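4.3 Setting up the hand-held gripper pair

This section covers fitting, checking and daily care of the two hand-held grippers used at a Skedwood recording station. It applies to the standard white shell. For the arm-mounted version, see Section 6.

One operator wears the harness and holds the grippers. Do the steps in order the first time. After that, a trained operator can begin at step 4 if the station was closed down properly the evening before.

Before you start

Charge both grippers and the phone overnight. Clear the counter you will be working at and move open containers of liquid away from the charging dock. Take off rings and loose watches. A thin bracelet can stay on if it does not catch on the trigger guard.

You will need:
Gripper pair, left and right
Chest harness with phone clamp
Head unit
Two marker panels
Short USB cable
2.5 mm hex key
Lint-free wipes

Fitting the harness and phone

1. Put on the harness over a single layer of clothing. Tighten the shoulder straps until the chest plate no longer swings when you lean forward.

2. Close the phone clamp on the long edges of the phone and turn the knob until it stops. Do not use pliers on the knob.

3. Plug in the cable and leave a loose curve in it. A cable pulled straight will work its way out of the phone when you reach up.

CAUTION: Do not hang a gripper from the phone clamp, even for a moment. The clamp arm is rated for the phone only.

Fitting the marker panels

4. Slide a marker panel into the slot on top of each gripper. The printed side faces out. The panel leans by design, so do not try to bend it upright.

5. Tighten the panel screw with the hex key, then wiggle the panel. If it moves at all, take it out, clean the slot and fit it again.

6. Wipe the printed square with a dry wipe. Fingerprints on the black border are the most common cause of a lost marker.

Note: Panels are matched to their grippers. The number on the back of the panel must agree with the number inside the battery door. If you swap a panel, repeat the pairing procedure in Section 4.2.

Checking the camera view

7. Turn on both grippers and the head unit. Wait for three short beeps from each gripper.

8. Open Trotano on the station computer and select the live view for the gripper you are checking. Hold that gripper level at waist height with the jaws pointing at the floor. Raise the other one into view with your free hand.

9. Look at the live view. The shell of the gripper you are holding should fill the lower part of the circle, with the opening in the middle and the floor showing through the gap. The marker panel on the other gripper should be in view with its pattern clear. Black corners outside the circle are normal for this lens. 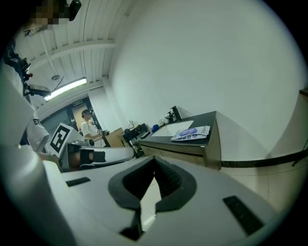
10. Open and close the jaws slowly five times. The jaw reading in Trotano should rise and fall without jumps. If it sticks at one value, go to "Jaw reading does not change" below.

11. Repeat steps 8 to 10 for the other gripper.

12. Press Save Check. The station stores the result under the operator's name and unlocks recording.

Working near other operators

Two operators can set up in the same room. Keep at least 3 meters apart during the camera check – Trotano may pick up the wrong marker if two pairs are close together. Bright tube lights overhead do not usually matter, but a lamp shining directly on a panel can wash out the pattern. Turn the body a little and look again before changing any settings.

Faults

Error 333, marker not found. Clean the panel and check that it is seated. If the error stays, restart Trotano and repeat the check from step 7.

Jaw reading does not change. Turn the gripper off. Look for lint or tape between the jaw and the inside of the opening and remove it with a wipe. Never use a metal tool here, as it can scratch the sensor strip. Turn the gripper on again and repeat step 10.

Picture is cloudy. Clean the lens with a fresh dry wipe. Wet wipes are fine for the shell but leave a film on the lens.

Only two beeps at start-up. The battery is low. Charge the gripper before recording.

At the end of the day

Turn off the grippers before removing the marker panels. Store the panels flat in their sleeve. Wipe down both shells and put the grippers on the dock with the jaws closed. Unplug the phone cable at the phone end first.

Report cracked shells and loose jaws to Pylyp Vakulenko at the Penry workshop. Do not open the shell yourself.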